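Runners and walkers wanted for spring track group in Poltham

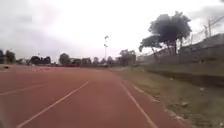 The Feler Running Club is looking for adults who want to train with us on the outdoor track from April. You do not need to be fast. Last year our slowest member needed around 20 minutes for 1820 meters and she is still with us, now a little quicker. Beginners run between the white lane lines on the straight and keep the side near the grass free for walkers. The place is open and there is no roof, so please bring a jacket for gray days. On the other side of the grass is the long concrete wall, and we meet at the end of it which is closer to the parking.

A usual evening is 400 meters easy, 400 meters a bit harder, then 200 meters walking, and we repeat it as many times as you like. Pentti Harju leads the runners and Hilkka Hyvönen the walkers.

We also search one assistant coach, paid by the hour. Experience with adult beginners is necessary, a license is good but not required.

Please write to Ritva Jääskeläinen at the club office before 10/21/25. Tell your age, your shoe size (for the loan spikes) and if you have any old injury.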